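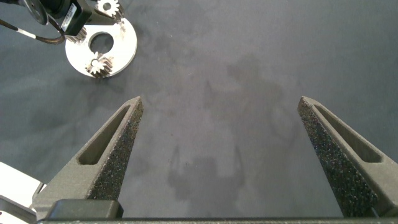 Liesbeth Van Beek asked last week whether the Tahiri Street burglaries are solved or not, the notices keep changing. Fair. Answers below, will fix as we go.

**Are they solved?**
Partly. Two people arrested, both charged with burglary and receiving stolen goods. A third is still being looked for. No name released.

**What was taken?**
Mostly jewelry, phones, a coin collection, one generator. The list the police gave out has 27 items. $1,428 in cash recovered on top of that.

**How many homes?**
Nine. All between Tahiri Street and the Valton bus depot. The break-in at the pharmacy is a seperate case, different officers, please don't send us tips on that one.

**I think some of the recovered stuff is mine. What now?**
Go to the Valton station, front desk, property window. Bring:

- photo ID
- your report number
- receipt, old photo, serial number, anything

No report number? You have to file first. Can't be done by phone.

**Can I get it back right away?**
Probably not. Items held as evidence until the court releases them. Ask for Inspector Magdy Kamel's office, they can tell you if yours is on the hold list. Cash takes longer.

**When is the hearing?**
Was set for 27/05/2023, now moved to November. Courtroom not posted yet. Open to the public as far as we know.

**Are the two suspects in custody?**
One is. The other was let out on bail, has to stay away from the street and check in at the station. If you see a violation call the station, don't post it in the group.

**Were they really dressed as Rurance meter readers?**
Two residents said so in their statements. Police haven't confirmed. Ask any meter reader for a badge anyway, and you can leave the door shut while they get it out.

**I have doorbell video. Who wants it?**
Police do. Keep the original file, don't trim it. Ayman Belhaj can help if you dont know how to get it off the Zandus app.

**Is there a reward?**
No. The flyer that says there is one isn't ours.

**Who do I write to about this page?**
Iman Bouzid or Dorottya Dudás, through the residents' mailbox. Case questions go to the station, we only know what they tell us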